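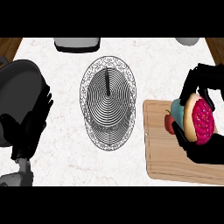 Ticket 369: Chapter order scrambled when compiling novel manuscript to ebook
Product: Zason (desktop writing app)
Opened by: Myrtle Greenberg
Handled by: Myrtle Benavides
Status: Resolved

Original report

Hi! First of all, I love this program. I've drafted two whole novels in Zason and I'm deep into rewrites on the third, a mystery called The Baletti Inheritance, so please read this as coming from a friend.

My trouble is with the ebook compile. The binder on the left shows my chapters in exactly the right order, all 118 scenes of them, but when I compile to ebook the last part of the book comes out shuffled. Chapter 31 lands after chapter 34, and the epilogue shows up before the big confrontation in the boathouse, so anybody reading it would know who did it before the detective does. The PDF is fine. The print layout is fine. It's only the ebook.

I found it when I sent the file to my early readers and one of them wrote back to say how brave the structure was. (I nearly left it that way!)

What I've tried:
- Closing and reopening the project
- Restarting the computer
- Compiling under a different file name
- Dragging chapter 31 out and back in again, which moved it to an even stranger place

I'm on version 4, and the project started life in version 2, if that matters. I've been bringing it along with me through every upgrade.

Myrtle G.

Reply from support

Hello Myrtle, from another Myrtle! I don't get to write that very often and it has made my morning.

Thank you for such a clear report. The detail about the PDF being right and the ebook being wrong helps a lot, because the two use separate routines to work out the order of the text. Could you do three things for me?

1. Go to Help, then Project Report, and send me the file it makes. It lists titles and internal numbers only. None of your prose goes into it, so the boathouse is safe.
2. Tell me whether any of the scenes in the last part were merged, split, or brought in from another program.
3. Make a backup copy with File, Back Up To, and put it somewhere outside your normal writing folder. Please don't skip this one, even if you already have automatic backups turned on.

Myrtle B.

Reply from customer

Two Myrtles! What are the odds. My detective's aunt may be getting a new name.

Report attached, backup done. And yes, now that you ask, I wrote most of the last part in Drello on my tablet while I was staying with my sister, then imported it. After that I split the long chapters into scenes. I did a lot of splitting. The original chapter 31 was a monster and I think it got cut up more than any of the others.

Reply from support

That's the answer, and I'm delighted, because this one had been dodging us!

Every scene in Zason carries a hidden position number. The binder doesn't use it any more, but the ebook compile still does for projects that were created in version 2. When you import from Drello, each document arrives with a number of its own, and when you split one of those documents the new pieces copy the parent's number when they should get fresh ones. Your report shows a whole string of scenes in the last part all claiming the same spot. The compile does its best and sorts the ties by date edited, so the chapters you revised most recently slid toward the back.

That also explains why dragging 31 made things worse. It picked up a new number that was higher than its neighbors'.

Steps to fix it:

1. Open the project and make sure the binder order is the one you want.
2. Click the top folder of the manuscript, so the whole draft is selected.
3. Hold down Shift and open the Project menu. An extra line appears, called Rebuild Order.
4. Choose it and wait for the progress bar to go away. Don't type in the editor while it runs.
5. Save, close the project, and open it again.
6. Compile to ebook and look at the table of contents first, then page through the last part.

Your snapshots and comments won't be touched. If you have any scenes set to "leave out of compile," check those too, as the rebuild sometimes switches that box back on.

Reply from customer

IT WORKED. Epilogue at the end, confrontation where it belongs, chapter 31 between 30 and 32 like a well-behaved chapter!

Two notes in case they help somebody else. The Shift trick didn't work for me the first time. I had to press Shift before touching the menu and keep it down. And you were right about the leave-out box: a deleted scene where Inspector Paulauskas goes fishing had crept back into the book. I unticked it and compiled again. Then I reread it and liked it more than I remembered, so it's back under consideration.

One question. I'd like to keep drafting in Drello when I travel. Is that asking for trouble?

Reply from support

Hooray! Thank you for the note about Shift. I've changed the wording in our help page to match.

Keep on drafting in Drello, it's a lovely way to work on a tablet. Just run Rebuild Order once after you've finished importing and splitting, and before you compile. Another way is to start a new project in version 4 and drag the whole manuscript folder across. New projects don't use the old position numbers. You'd need to set up your compile options again, so I'd hold off until this draft is out the door.

The split bug itself has gone to the developers with your report attached. The fix is down for the December update.

I vote for the fishing scene, by the way.

Internal note: linked to the known issue on imported documents and duplicate position numbers. Help page updated. Customer is happy for us to use the project report for testing.

Closed by Myrtle Benavides. Reply to this ticket to reopen it.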